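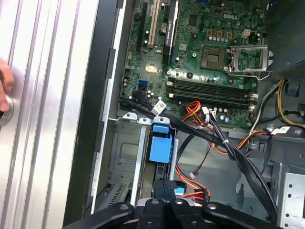

Provedura Bench Arm
Product code: PBA-152
Category: Repair and refurbishment > Bench automation

The Provedura Bench Arm is a single arm with a two-finger gripper and a small camera at the wrist. It is sold to workshops that strip and sort used desktop computers. It clamps to an existing bench and is meant to work beside a technician.

We are often asked if it can take a PC apart without help. It can't yet. It does some of the steps well, some of them slowly, and a few not at all. The lists on this page are kept up to date so that buyers can see which is which before they ask for a quote.

Jobs it does unattended
Lifting out expansion cards once the retaining screw is off
Removing memory modules from standard desktop slots
Pulling drives from cages with a plastic latch
Sorting removed parts into trays by type

Jobs it does with a technician at the bench
Taking off side panels (the technician holds the case steady)
Unplugging SATA and power leads
Opening the processor retention bracket
Removing coin-cell batteries

Jobs it does not do
Freeing cables that are tied or tangled together
Handling bare processors or touching open socket contacts
Refitting a motherboard
Anything on a machine that is plugged in

Cables are still the hardest part. A lead that hangs loose moves when the fingers touch it, and a bundle tied at one point pulls on everything else when one plug is drawn. The arm will stop and ask for help if it meets more resistance than expected. Kayode Danladi, who runs the refurbishing line at Horkbridge, had the arm on trial from March. "It's good on memory and drives. For wiring I'd still want a person, and I think I will for a while."

Over the trial the arm was given 391 memory modules to remove and needed help with 40 of them. Most of those were in small cases where the drive cage sits too close to the slots for the fingers to open fully. A narrower pair of fingers is now supplied as standard.

What is in the box
Arm and base clamp
Two-finger gripper, black, with wide and narrow finger sets
Wrist camera, fitted
Controller and stop button
Four sorting trays
Printed set-up guide

Bench requirements
Bench top at least 70 cm deep
One standard mains socket
Even overhead lighting, as strong glare off bare metal can confuse the camera
Cases laid on their side with the open face up

Teaching it a new case
The arm comes with routines for common office towers. For others, a technician guides the gripper through the job by hand and saves it. Morenike Omoregie in our support team suggests recording each step on its own, so a single step can be redone without starting again.

Servicing
Finger pads wear and should be checked monthly. Replacement pads are sold in packs under code PBA-152P. All other repairs are carried out at our Branitz workshop.

Ordering
Sold direct and through Donnelly. A trial unit can be booked before purchase; please tell us which makes of computer you handle and whether they arrive with drives fitted. Trial bookings are handled by Damilola Ibrahim.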